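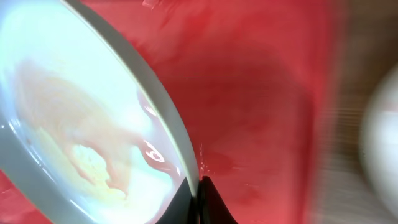

La comparaison entre les deux variantes de la politique « vaisselle » est terminée ce 7 février 2021, et je note les résultats pendant que je les ai encore en tête. L'entraînement est le même pour les deux, 1 380 démonstrations, seules changent les entrées : la variante A reçoit toutes les caméras, la variante B reçoit uniquement celles des poignets. Au poignet, on distingue bien le reste jaunâtre étalé au fond du bol blanc, et aussi les deux doigts noirs contre le bord. Par contre le bol prend une grande place dans l'image, et je pense que la variante B perd à cause de cela la position de l'autre bras.

Nous avons fait 56 essais, 28 par variante. La A arrive à la fin de la tâche plus souvent, mais elle appuie moins régulièrement. Daniyal a vérifié les courbes de force avec moi et il trouve la même chose. Les valeurs sont dans le dossier Gudeta, sous-dossier « bord ». Attention, les 575 premières démonstrations ont été enregistrées avec l'ancien réglage de couple, il faudra les repasser à part.

Nous utilisons des cookies pour mesurer l'audience de ce site. Accepter | Refuser | Paramétrer
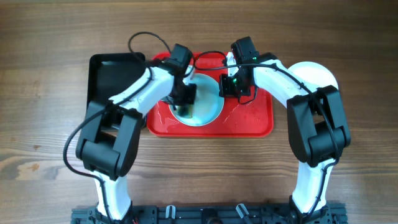
Faut-il donner à la politique la force mesurée au poignet ?
Pour l'instant je préfère attendre : le signal a un retard qui change d'un essai à l'autre, et le modèle apprendrait ce retard.

À faire : demander à Oratile le script de synchronisation, puis refaire la variante B avec une image recadrée plus large.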